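Teleop in sim: my demos look fine to me but the policy keeps bumping the object

Posted by trelar_tinkerer, 2 June 2025

Hi all! I've been recording demos in simulation with a secondhand Trelar hand controller (I steer the arm, a trigger closes the fingers) and I'm up to 60 of them for one simple pick. When I drive it myself I get the grasp nearly every time. The trained policy goes in the right general direction, then knocks the thing sideways with one finger before it ever closes. I mostly steer from the wrist view and hardly look at anything else. Do I just need more demos, or am I teaching it something dumb? 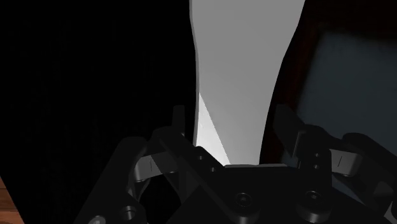
Wrist view steering is great for the last bit of an approach and pretty rotten for everything before it. Your object is so close there that it runs right out of the top of the view, and the left fingertip is nearer to its edge than the right one is. If a lot of your demos come in like that, the policy will copy it, and then any small error puts the left finger into the object. I'd do three things – stop a little way back, center the gap on the narrow part, then go straight in. Slow down for that last stretch too, and keep a side view open while you drive.

Sushil Malhotra

More data. I had 700 before mine did anything useful.

zinchenko_fan

I'd try what Sushil said before recording hundreds more (ask me how I spent August). One thing to add: check your pauses. I used to stop dead before squeezing the trigger, sometimes for 4 seconds, while I made up my mind. The policy learned to stop dead as well, and then it just sat there! I trimmed the long waits out of the recordings and retrained, and it got a lot less shy.

Also, move the start position around between demos. Mine all began from the same pose, so the first time the arm drifted off that path it had no idea how to get back. Now I do a few on purpose where I start out crooked and correct it – maybe one in every five. I ended up with about 100 good ones and threw the older set away, which hurt a bit, but mixing the two was worse when I tried it.

Cornar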